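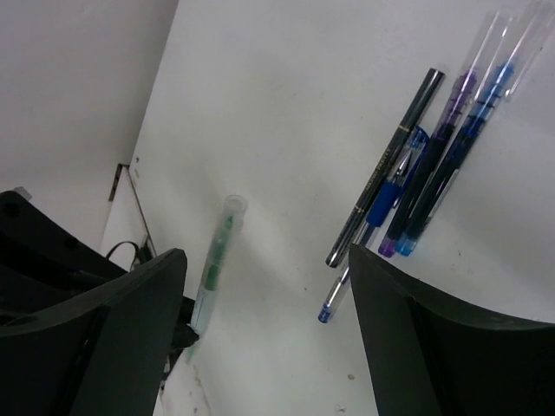

Section 4: Sorting and loading your pens

By now the Grurnby should be assembled and standing level (if it rocks, go back to Section 3 and check the rear foot). This is the fun part. You get to bring together every pen you own, find out which ones still write, and give the good ones a proper home. We love this bit, and most people find at least one old favourite they'd given up on!

You will need:
The assembled Grurnby, with the lid off
All your pens, from every drawer, bag and coat pocket
A few sheets of scrap paper (the backs of old envelopes are great)
A soft dry cloth
A small cup of lukewarm water, for fountain pens only
The sheet of colour labels from the accessory bag

4.1 Clearing a sorting area

1. Pick a table with a plain, light-coloured top. White is ideal, as dark barrels show up well on it and you'll spot a drip of ink straight away.

2. Wipe the table and let it dry.

3. Lay down a sheet of scrap paper wherever you plan to test. Keep it well away from the Grurnby itself.

4. Put your pens down side by side in small bundles with the tips all pointing the same way. It looks fussy, but it makes the next part so much quicker.

CAUTION: Round barrels roll. If your table has even a slight slope, lay the pens across the slope with the clips turned down.

Note: Pens without a clip roll the furthest. Tuck them between two that have one.

4.2 Making your groups

The Grurnby has 11 channels, numbered from left to right along the front lip. You can fill them any way you like, but we suggest starting with these groups and adjusting later.

1. Everyday ballpoints and gels. These go in channels 1 to 4, where your hand lands first.

2. Coloured ink. Channels 5 and 6. Clear and tinted barrels are a treat here, as you can see the ink level at a glance without lifting anything out.

3. Good pens. Channels 7 and 8 have the felt lining. Metal barrels, anything with plated trim, anything engraved or lettered, gifts, the pen you signed the mortgage with - they all belong here.

4. Fountain pens. Channels 9 and 10, which tilt slightly so the nib end sits higher.

5. Pencils and odds and ends. Channel 11 is the widest and takes the lot, including a short ruler and most highlighters.

Keep single pens that don't fit a group off to one side for now. A lone green pen, say, doesn't need a channel to itself. It will sit very happily with the other colours once you know how much room is left.

CAUTION: Don't put pencils in the lined channels. Graphite rubs into the felt and it's very hard to get out again.

4.3 Testing

Test before you load. It's tempting to skip ahead (we know, we've done it), but a dead pen in a neat rack is still a dead pen.

1. Take one pen from the first bundle and remove the cap, or click or twist the tip out.

2. Draw a line of loops across the scrap paper. Loops are better than a straight stroke, as they make the ball turn in every direction.

3. If the line is steady, wipe the tip, close the pen and put it on the left.

4. If the line skips, give it three or four more rows of loops. Plenty of pens come good on the third row, and it's a lovely feeling when they do.

5. If there is still no line, look at the refill. When there's ink left in it, warm the closed pen in your hands for a minute and try once more.

6. If it's empty, put it on the right for refilling or recycling. See 4.6.

7. Carry on through each bundle. Write the colour next to each test line as you go. You'll want this when you get to the labels.

Note: Gel pens that have been stored tip up for a long time are the slowest to wake up. Close them, leave them tip down in a mug overnight and test again in the morning.

CAUTION: Don't heat a pen with a flame, a hair dryer or hot water. The barrel can warp and the ink can run out all at once.

4.4 Cleaning

1. Wipe each barrel with the dry cloth, working from the tip end to the cap end.

2. For sticky barrels, use a barely damp corner of the cloth and dry straight after.

3. Go gently over gold or silver lettering. Printed lettering can lift if you scrub it.

4. For fountain pens, take off the nib section and rinse it in lukewarm water until the water runs clear. Stand it on scrap paper until it's fully dry.

CAUTION: Don't use methylated spirits, nail polish remover or window cleaner on any pen. They cloud clear plastic and strip lacquer.

4.5 Loading the channels

1. Place the Grurnby so the numbered lip faces you. Leave 60 mm clear behind it so the lid can swing back.

2. Load channel 1 first and work to the right.

3. Hold each pen by the middle of the barrel. Lower it in with the clip facing up.

4. Slide the pen forward until it touches the front stop. There is no need to push.

5. Put the longest pens at the bottom of each channel and the shorter ones on top. A channel takes three slim pens, or two thick ones.

6. In channels 7 and 8, load one layer only. The lid pad rests on the top of the pens and will mark a soft finish if they are stacked.

7. Lower the lid slowly. If it stops before it clicks, a clip is catching. Lift the lid, turn the pen a quarter and try again.

8. Peel off your colour labels and stick one at the front of each channel. They lift off cleanly for the first day, so have a play with the order before you commit.

Note: The channels are 128 mm deep from the front stop to the back wall. Longer pens will poke through the slots at the back, and that's fine. The lid still closes over them.

Note for left-handers: The whole tray lifts out and turns around, so that channel 11 is on your left and channel 1 is on your right. Reverse the lip as shown in Section 3. It takes a minute and makes a wonderful difference.

CAUTION: Don't load a pen with the tip out. Retract it or cap it first. Ink on the channel floor will wick under the dividers.

4.6 Refills and leftovers

The shallow drawer under the tray is for refills. Keep them in their sleeves if you still have them, and lay them flat.

1. Unscrew or pull open the empty pen over scrap paper.

2. Take out the old refill and lay it beside the new one. Compare the length and the shape of the top end before you fit it. The spring, if there is one, goes over the narrow end.

3. Close the pen and draw a few loops. New refills often have a dab of wax on the ball, so the first row may be blank.

4. Put finished refills and pens past saving in a bag for your local stationery recycling point, if your area has one.

The Jadirport refill divider (part 57, sold separately) fits this drawer and splits it into narrow bays. It's handy if you use lots of different sizes, but the drawer works very well without it.

4.7 If something isn't right

The lid won't click shut.
A clip is standing up too high, or channel 7 or 8 has a second layer. See 4.5, steps 6 and 7.

Pens slide back when the tray is moved.
The front feet are too high. Wind both in by one turn.

One channel is always jammed.
It's your favourite channel! Spread those pens over two and move the labels along.

Ink has leaked in a channel.
Empty the channel, lift out the floor strip and rinse it in cool water. Dry it flat before you put it back. Felt strips can be blotted but must not be soaked.

A pen is too fat for any channel.
Try channel 11 with the spacer removed. The spacer pulls straight up.

Once everything is loaded, leave the Grurnby on your desk for a week and see which pens you reach for. Most people shuffle a few channels after that, and the spare labels are there for exactly this purpose. Turn to Section 5 for fitting the notepad shelf.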